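Tustcombe workroom notebook – natural dye trials
26 November 2021

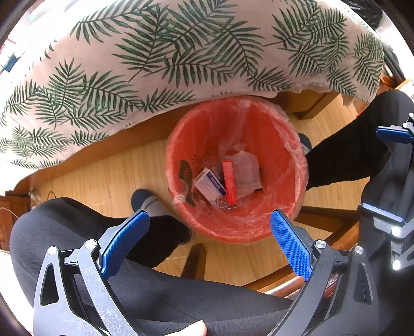
Onion skins again, and I'm pleased to say the colour has come up much warmer than the batch Verna and I did earlier in November. I weighed out 200 g of dry brown skins (Halima very kindly saved hers for me, bless her, a whole winter's worth of soups) and simmered them for an hour with the lid on, then let the pot sit overnight before straining through the old muslin.

Skein 137 is the Jirken wool, mordanted with alum, and it's gone a lovely deep marmalade. Skein 609 had no mordant at all and is more of a weak tea colour – still pretty, and I think Wycliffe might like it for the border of his blanket, if he ever gets around to finishing the middle.

I did 2 dips on each, with a good airing in between. Wafula reckons a third would be wasted effort with skins this strong, but I'd like to try it anyway on a short length, just to satisfy myself.

Things to sort out: the Sarel scales are reading a touch heavy, so whoever uses them next please check against the kitchen ones. We're also nearly out of alum. Leftover dye is in the tall jar in the fridge, labelled, please don't drink it.

Iron modifier next, on the tea-coloured one first.

– Beatrice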